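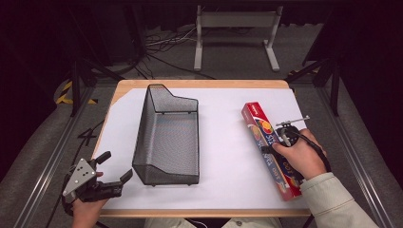 Urkside Pair – hand-held grippers for teaching by demonstration

By Zuleica Trindade
Posted in February

Print this page | E-mail this page

I've been using the Urkside Pair for most of the winter now, and I'm still a bit in love with it! You get two grippers, one for each hand, and you do the job yourself – pick up the box, put it in the basket, start over – while the recorder logs what your hands and the jaws are doing. Later the robot learns from those runs. No joystick, no pendant, no standing behind a fence squinting at an arm ten feet away.

I came from a leader-arm setup (the old Moen, if you remember it), and my shoulders don't miss it one bit. With the Pair I can sit down, and after about 17 runs I've usually quit thinking about my fingers.

What comes with it:
Left and right gripper, black plastic fingers
Two cables, one per hand
Puklow recorder software, one seat
Spare finger set

The cables are the part people ask me about. Yes, it's wired. I run one out to each side so they never cross in front of me, and I leave more slack than I think I need. Long boxes are where you'll notice it, as you end up turning your whole wrist to bring one around.

A few tips from my own bench: put plain paper down if your tabletop has a busy grain, vary the angle you lay things at, and go slower than feels natural on the release. My first 800 runs were all too quick, and Halvard Hedlund in our training group made me redo a good chunk of them (he was right, grumble grumble).

The Pair is $2,000 with the spare fingers included. Orders ship from Unberg in nine working days. If you want to try one first, write to us and we'll set up a loaner.

Contact Urkside sales | © Urkside | Back to top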